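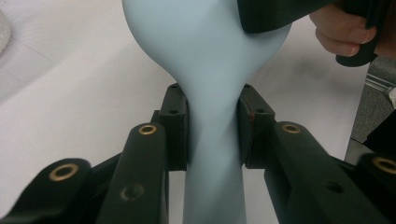
Step 4. Sort the soft things from the hard things

Now the fun part of setting up your Zunivon vanity drawer! By this point both trays are in and the drawer slides freely, so you can start filling it.

1. Pick up each item and give it a gentle squeeze at its narrowest spot. If it folds or creases, it's a soft item and goes in the deep rear tray. Rubbery pieces love that tray, with all that room to spring back into shape.

2. Lay soft items down one layer deep. Don't stack anything on them.

Note: Pale colors pick up marks from dark plastics over time. Use the white liner (part 822) under anything light blue, pink or cream.

3. Hard items go in the long front tray. Start with your hairbrush, the biggest piece for most people, and fit everything else around it.

4. Pull any loose hair out of the brush first. A wide-tooth comb dragged along the rows lifts it right out, and it's oddly satisfying. 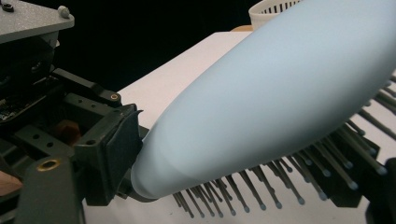
5. Set the brush down with the bristles facing up, so the little ball tips aren't carrying the weight. If yours has a cushion pad, leave 2 finger widths of space above it before closing the drawer.

Caution: Never force the drawer shut over a brush. Bent pins stay bent, and they scratch!

6. Slide the 7 short dividers into the slots wherever they feel right. Try a layout for a few days and then move them, they pop out easily.

If the brush is too long for the front tray, turn it corner to corner (our favorite layout anyway) or see Step 6, Extending the front tray.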